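Collection Practice board: Insertion tasks: when does an episode end?
6 replies

Nobuhle Jacobs
Moderator
Members are asked to comment on the proposed labelling rule for insertion episodes before it is adopted for the May release. The draft reads as follows: "An insertion episode ends when the part is in its opening and both fingers have released it." At present the Damik set contains 1,683 insertion episodes, and the three contributing sites have ended them in different ways. Comments should address the rule itself. Questions regarding storage and file naming belong in the other thread.

Tumelo Nkuna
Hitus site
Our site supports the draft. Operators here have been instructed to open the fingers, withdraw to a clear position and only then press the pedal. A policy trained on episodes that stop at contact has no demonstrations of letting go, and in our trials it kept hold of the part and pushed. I would ask that the word "withdrawn" be added after "released".

Marcelino Casado
Wulitz site
I must register an objection. Withdrawal adds idle travel to every episode, and operators differ greatly in how they perform it. Some back straight out, others swing to the side to look at the board. The learner is then asked to imitate a habit of the operator's that has no bearing on the insertion. Our preference is to end at full seating, with the part still held, and to collect release as a separate short skill.

We reviewed 61 of our own episodes against the draft rule and would have to discard or re-record most of them. The centre has limited operator hours and I do not regard this as a reasonable use of them.

Tumelo Nkuna
Hitus site
With respect to Marcelino, the sideways swing is a training matter and can be corrected in a morning. I would also note that "full seating" is difficult to judge from the wrist view, where the part and the fingers hide much of the opening. Two of our labellers disagreed on 13 episodes in a single batch, all of them ended while the part was still held.

Marcelino Casado
Wulitz site
I accept the point about the labellers. I do not accept that it settles the question. A second camera would address it at less expense than re-recording.

Kgomotso Msimang
Phetsri site
Our site is able to work under either rule, provided that it is written down and applied from a stated episode number onward. I would discourage any attempt to relabel older material by trimming. Where the final frames were never recorded, trimming cannot supply them.

May I also ask that the phrase "the part" be defined? Operators have read it as referring only to the moulded pieces.

Ruan Engelbrecht
Phetsri site
I am attaching two wrist views in support of Kgomotso's remarks, as the discussion has so far proceeded without any.

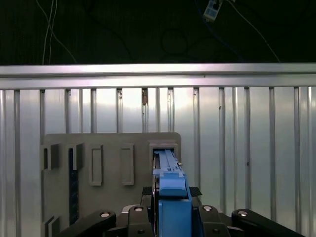 Wrist views, fixture board.
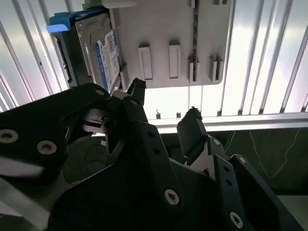

My own concern is the gap between the two positions set out in this thread, and I believe it can be closed by labelling more than one moment per episode. I propose three marks: part in the opening, fingers open, and gripper clear. Marcelino's group could train on everything up to the first mark and Tumelo's on the full length, from the same recordings. In the first view the blue part is in the rightmost opening and still between the finger pads, so it could carry only the first mark. In the second the fingers are open, yet one fingertip remains just beneath a corner of the hard drive, and I would not sign that off as clear. A hard drive should plainly be covered by the definition Kgomotso requests. The cost to labellers is modest. My colleagues timed the extra marks at 4 seconds per episode.

Marcelino Casado
Wulitz site
The three marks are acceptable to us in principle. I maintain that the third should be optional for sites that collect release separately, and I would like that recorded.

Nobuhle Jacobs
Moderator
It is so recorded. The draft will be reworded with Ruan's three marks, and "part" will be defined as any item the operator is instructed to place. Whether the third mark is optional remains open, and sites are invited to submit their positions in writing. Existing episodes will keep their present labels in the meantime.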